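募集:片付けロボットの「失敗」を疑ってくれる人

Sandskaでは、双腕ロボットによる食卓の片付け作業について、不具合の記録を読み直す外部評価者を募集します。対象は当社の試験計画「Trekton」です。先に断っておくと、華やかな仕事ではありません。ロボットが器を落とした、こぼした、止まるべきところで止まらなかった、という記録を一件ずつ読み、社内の判定が甘くないかを調べる仕事です。

## 経緯

Trektonの前期試験では1,579回の作業を実施し、そのうち429回が「軽微な逸脱を含む成功」に分類されました。この分類名を見て何も引っかからない方には、たぶん向いていません。

5月に255件を抜き出して読み直したところ、同じ種類のこぼれが、ある日は失敗、別の日は軽微な逸脱とされていました。判定基準書には「著しい飛散」とあるだけで、何をもって著しいとするかは書かれていません。制御ソフトを提供するDelowは認識精度の改善で解決すると説明しています。当社の安全担当は、その説明をまだ受け入れていません。

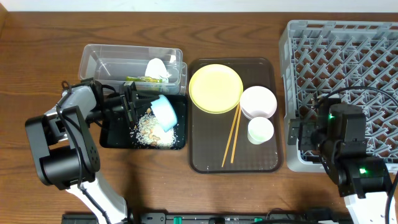

争点のひとつは、左右の腕が同時に動いているときの停止動作です。片方の把持が不安定になった場合、もう片方も止まる設計になっています。ところが記録上、警告が出てから反対側の腕が止まるまでに、説明のつかない遅れがありました。けが人は出ていません。だから問題はない、という報告書が一度は社内を通りました。今回の募集は、その報告書を差し戻したところから始まっています。

## お願いする作業

- 作業映像と動作ログを照合し、逸脱の種類と発生時刻を記録する
- 社内の判定を伏せた状態で、成功・失敗・判定不能のいずれかを付ける
- 停止動作の遅れが疑われる箇所を抜き出し、根拠を文章で残す
- 判定基準書の曖昧な表現に注釈を入れる

「判定不能」は遠慮なく使ってください。前期はこの欄がほとんど空白で、そのこと自体を私たちは疑っています。

厄介なのは粒状のものです。米粒と殻が混ざった状態では、どこまで片付けば終了とするのか、社内でも意見が割れました。トレイに残った粒を許容する人もいれば、一粒でも残れば失敗とする人もいます。ログの上では、どちらも同じ「完了」の二文字になります。 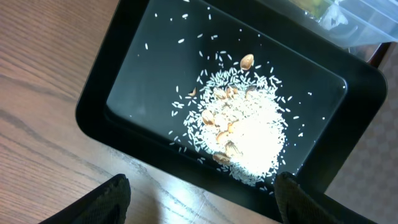

*この募集要項は約4分で読めます*

## 応募条件

- 日本語の技術文書を読み、事実と推測を書き分けられること
- 設備保全、品質検査、労働安全、厨房業務のいずれかの実務経験
- 長時間の映像確認に支障がないこと
- 当社、Delow、および把持部を製造するVirágと、現在取引や雇用の関係がないこと

ロボット工学の学位は問いません。前回は専門家だけで評価班を組み、全員が同じ箇所を見落としました。食器を毎日扱ってきた方の目のほうが頼りになるかもしれない、と考えています。そうならない可能性もあります。

## 契約と作業環境

業務委託、週12時間程度、期間は三か月。報酬は面談時に書面で提示します。判定の内容や失敗の件数によって増減することはありません。勤務は原則在宅で、初回のみ試験室で半日の説明を受けていただきます。

試験室では、通電中の可動範囲に手を入れないでください。非常停止ボタンの位置は入室時に確認します。動作が終わったように見えても、担当者が電源遮断を告げるまでは近づかないこと。前述の遅れについて、原因はまだ特定できていません。 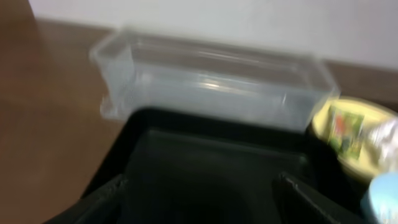 映像には、ぶれがひどくて何が起きたのか読み取れないものも含まれます。Virágからは、手首側カメラのぶれは性能に影響しないとの回答を得ていますが、裏付けとなる試験結果は受け取っていません。読めないものを無理に読まず、読めないと書ける方を希望します。

## 応募方法

採用窓口の応募フォームから、職務経歴書と短い文章(1,000字以内)を送ってください。文章の題は「機械の報告を信じなかった経験」です。結果として機械が正しかった話でもかまいません。

書類選考のあと、オンライン面談を一度行います。面談では実際の記録を三件お見せし、その場で判定していただきます。正解は用意していません。三件とも、社内で結論が出ていない記録です。

評価結果は要約せず、全文をDelowとVirágに渡します。評価者の氏名は両社に開示しません。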